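Our group was asked at the start of the year to work out what a small handling bench would cost the department, and to come back with a list that could go straight to the finance office. It sounded like a fortnight's work and took us most of two terms, partly because none of us had ever filled in a purchase request before, and partly because we kept changing our minds about the plates.

The question was which grippers to buy, and how many. Our supervisor wanted one tool good enough for tableware of all sorts, so thin rims were always going to matter more to us than boxes or bottles. 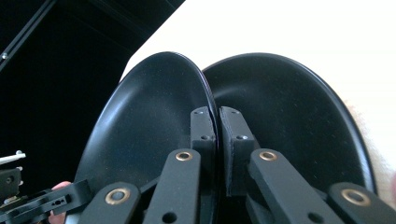
Irard, June

We had quotes from three suppliers by then. Goseo offered a ready-made hand-held gripper at 411 pounds each, with spare pads included. Limsakul sold a kit at 300 pounds which we would have to put together ourselves, and Omik would only quote for the finger pads and linkage parts, at 152 pounds a set, leaving the rest to our own workshop. On paper Omik was the cheapest by a long way, and I'll admit I argued for it quite loudly at the first meeting. Reda Metwally, who kept our spreadsheet, very patiently added in the workshop hours and the bushings and the screws, and after that I argued for it rather less.

The pads are the part we would ask next year's group to look at most carefully. A flat rectangular pad sits nicely on a plate rim, but two plates held up side by side leave very little room between them, and the width of the pad starts to matter a great deal. We have put a second set of pads in the budget for every gripper, at 56 pounds a set, and we would be sorry to see that line crossed out.

Bigger items brought up the other long discussion, which was whether to plan for grippers singly or in pairs. A frying pan is wide and awkward, and we wanted the option of holding it in two places. Pairs double the main cost, of course, and the first draft of our budget came back with a rather large question mark beside that line. 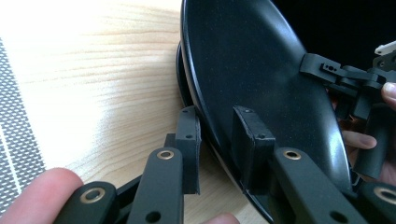

Pan held by the rim with two grippers.

We kept the pair in the end. Our recommendation is two of the Limsakul kits, so 600 pounds, plus two spare sets of pads at 112 pounds, making 712 pounds before delivery. The Goseo pair would come to 822 pounds, and if the department would like something that works from the day the box is opened - a perfectly fair thing to want - then we think the extra 110 pounds is well spent.

Still to be settled are the table mat, the storage shelf and who signs for the delivery. Limsakul hold their price until the end of term. Reda has the spreadsheet with all the quotes in it and is happy to share it with whoever takes the project on.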